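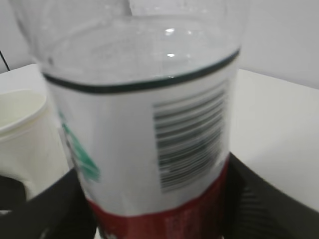 Transparent bottles and wrist cam, grasp is fine, pose after the grasp is garbage

tilted_shelf wrote:

Okay so I've been fighting this for two weeks and I need other eyes on it. Two black fingers, clear bottle with a paper-white label, white table, light gray wall. The grasp part works well enough that I've stopped worrying about it. What kills me is the in-hand pose estimate once the fingers are closed. The next step is tipping the bottle toward a cup, and the planner needs to know where the neck is. It keeps putting the neck somewhere inside the gripper.

Look at how little there is to work with. The neck and shoulder are a smear against the background, the plastic has those bright glare flecks, and the barcode is so blurred you can't make out the bars one by one. The pose node (I called it Gavari, don't ask) fits a cylinder to whatever the segmentation mask gives it, and the mask just quits where the label ends.

I have 961 logged grasps with joint states if anybody wants to suggest something I can run offline. Wrist camera only for now, please don't tell me to buy stuff.

pinhole_pete44 wrote:

Buy stuff! Kidding, mostly. But first thing, what's your exposure set to? If the barcode is mush while the arm is moving, you're on auto exposure and it's picking something way too long. Lock it, crank the gain a little, live with the noise. The mask network will hate noise a lot less than it hates smear.

tilted_shelf wrote:

Auto, yeah. I tried locking it back in March on a different arm and everything came out so dark I gave up. I'll try again with the gain up.

nullspace_nan wrote:

I don't think exposure is your problem. You're asking for a pose while the arm is moving and nothing forces you to. Put a settle state in the behavior tree, wait until the joint velocities drop below some threshold, grab one frame, estimate once, then trust forward kinematics for the rest of the motion. It's a rigid grasp. The bottle isn't going anywhere relative to the fingers.

pinhole_pete44 wrote:

"It's a rigid grasp" - on a thin plastic bottle? Come on. Those things squish, and they rotate between the fingertips the second you tilt them. I'd keep estimating through the whole pour.

nullspace_nan wrote:

Then measure it. OP has 961 logs. Compare the label angle at the start and end of the tilt and see if it moves. If it does, I'll happily eat my words, but I've seen so many people bolt a continuous tracker onto a problem that needed a short pause.

ohm_sweet_ohm wrote:

Can I come at this from another side? Why are you masking the whole bottle at all? The clear part is hopeless with one RGB camera, but the label is great. You've got a thin dark green ring right at the top of the white section and then that red band further down. Those are two edges that wrap around a cylinder, so each one shows up as an arc. Fit the two arcs, you get the axis and the tilt, and if you know the bottle model the neck is just an offset along the axis. You never have to see the plastic.

We did about the same thing on the Briltholm line with jars. Color threshold, edge points, a little least squares, done. It ran on the arm's own computer and didn't care about glare.

One catch: it tells you nothing about spin around the axis. For pouring you don't care. For showing a barcode to a scanner you'd care a lot.

tilted_shelf wrote:

Oh that's so much nicer than what I'm doing. I was throwing away the one part of the bottle that has actual contrast! Only worry is that the fingers come up on both sides and the right one sits right beside the red band, so I might not get much arc down there.

ohm_sweet_ohm wrote:

You don't need much. Mask the fingers out first - they're fixed in a wrist view apart from the opening width, and you have the opening width from the encoder. Render them from the CAD or just draw a polygon per width. Weight the green ring higher since it's farther from the fingertips.

gustthorpe_labrat wrote:

Mild disagreement. Color thresholds are great until somebody swaps the bottle brand and then you're tuning HSV values at midnight. I fine-tuned a small keypoint net on 4,000 frames, mostly synthetic, and it handles every bottle we have. Look up the Baranauskienė loss if you go that way, it's for symmetric objects and it stopped my axis from flipping upside down. The code is kind of a mess but it runs.

ohm_sweet_ohm wrote:

Sure, if you've got many bottles. OP has one bottle.

tilted_shelf wrote:

One bottle for now, lol. There'll be 16 kinds eventually, so I'll probably end up at the keypoint thing.

Update, 26 October 2026: did the arcs plus the settle state. Median tilt error against the calibration jig went down to 2 degrees, and the neck is finally outside the gripper. I also ran the slip check. The label angle does drift during the tilt, but only on the weaker grip settings.

nullspace_nan wrote:

So we were both right. I can live with that.

pinhole_pete44 wrote:

I can't, but okay. Did you ever lock the exposure?

tilted_shelf wrote:

Not yet. It's on the list under rewriting the finger mask, which still leaves a sliver along the left finger at wide openings.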